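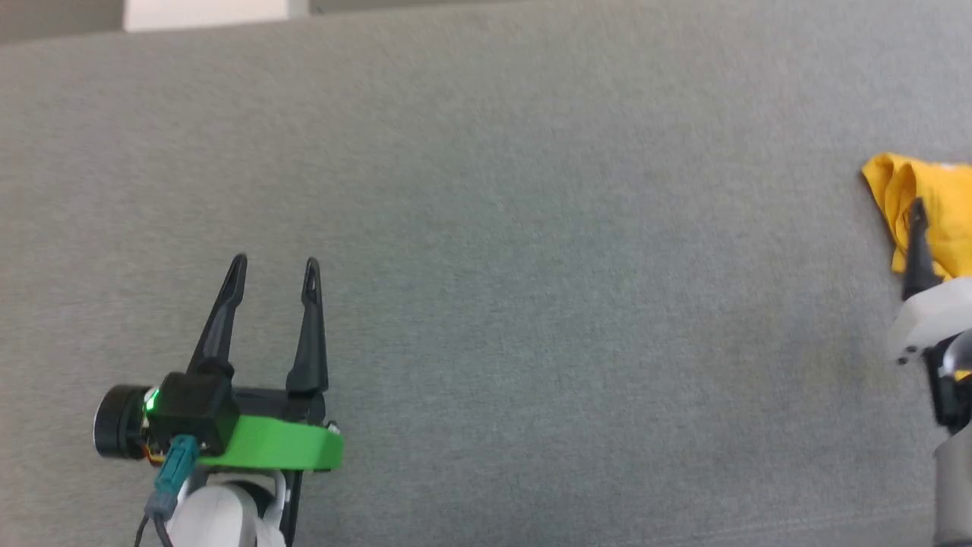

3.2 The work surface and its covering

It may seem odd to give a whole section to the top of a table, but our participants talked about their tables more than about almost anything else, and we came to share their interest. When we first visited the sorting rooms at Flumesbridge, the benches were bare, and everybody who worked at them had an opinion on the matter. Buttons rolled, small screws skated off towards the wall, and a dropped spoon could be heard two rooms away. Juniper Mbeki, who kept the session notes, began marking each complaint about noise or slipping in the margin, and by the end of September she had 128 of them.

We therefore tried coverings, and we tried them patiently. The first was a wipe-clean cloth from Leitner, which looked very smart and was easy to look after, but it crept under the hands and had to be pulled straight again several times in a morning. The second was a cork sheet, much liked for its warmth, though it shed crumbs at the corners and these found their way into the trays. The third was a plain grey felt, and this is the one that stayed. Figure 4 shows a grey, felt-like tabletop with the slight mottling and faint streaks that we came to know so well, and which several people told us they found restful to look at over a long session.

Figure 4. Grey tabletop surface, with a darker strip beyond its far edge.

The colour deserves a word of its own. Theresia Prantl had hoped for a deep green, and we did order a sample, but the darker sewing things were very hard to pick out against it in the late afternoon. Grey turned out to be kind to both light and dark objects, and the gentle unevenness of the cloth meant that a bit of lint or a loose thread did not shout for attention. White would have shown everything, including every crumb of everybody's lunch.

Fitting the felt took more care than we had allowed for. We cut it 60 mm over on each side, let it lie flat overnight, and then drew it over the edges and fixed it underneath, working from the middle of each side out to the corners. Two of the Herndale tables had to be done again after the cloth puckered. Once it was down we brushed it in one direction at the end of each day, and replaced it after 6 weeks, by which time the front edge had usually begun to pill where people rested their wrists. Uwe Gerlach kept the old pieces and used them to line the cutlery drawers, where they are still doing very well.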